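# Labeling and patch panels — talk notes, February 2026

Slot is 20 minutes plus questions. Skip the intro slide if the previous speaker runs over.

**Opening**

- Ask for hands: who has unplugged the wrong cable in the last year?
- Topic is labels and records. Cable grades and testing are in the afternoon session, so send those questions there.

**The Podatitz job**

We took over the Podatitz office after two earlier contractors. The building had 1,693 cable runs on paper. When we traced them, roughly 400 had a label at one end only, and 70 went to wall plates that had been covered over in a remodel. Tracing took two of us 8 working days. The client paid for that, and they were not happy about it.

Point to make: none of the cable was bad. Every run we tested passed. The bill was all for finding out what went where.
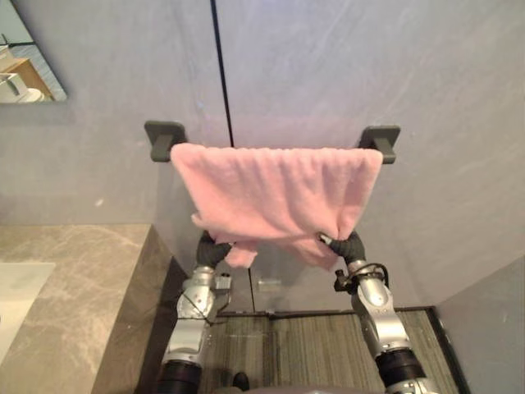

**What we do now**

- Same code at both ends, printed, never handwritten. Floor, room, plate, port.
- Label goes on before the cable is terminated. If you wait until the end of the day, some get missed.
- Second label a hand's width back from the plug, so you can read it without pulling the bundle apart.
- Don't use the tenant's department names. At Jultimberg the sales team moved floors twice and the labels still said Sales.

**Records**

Show the Lokero sheet here. One row per run, with the date of the last change. It's a plain spreadsheet. We tried a paid tool at the Fekete warehouse and went back, mostly over logins — the night crew didn't have any, so their changes went on sticky notes.

Print a copy and leave it in the cabinet door. Replace it when you change something.

**If there's time**

- Color coding: fine for patch cords, but don't rely on it alone. Cords get swapped for whatever is in the box.
- Old cable in the ceiling: tag it as dead at both ends, or pull it out.

**Questions**

Someone will ask about label printers. Any model that takes wrap-around tape will do. Spare label sheets are by the door.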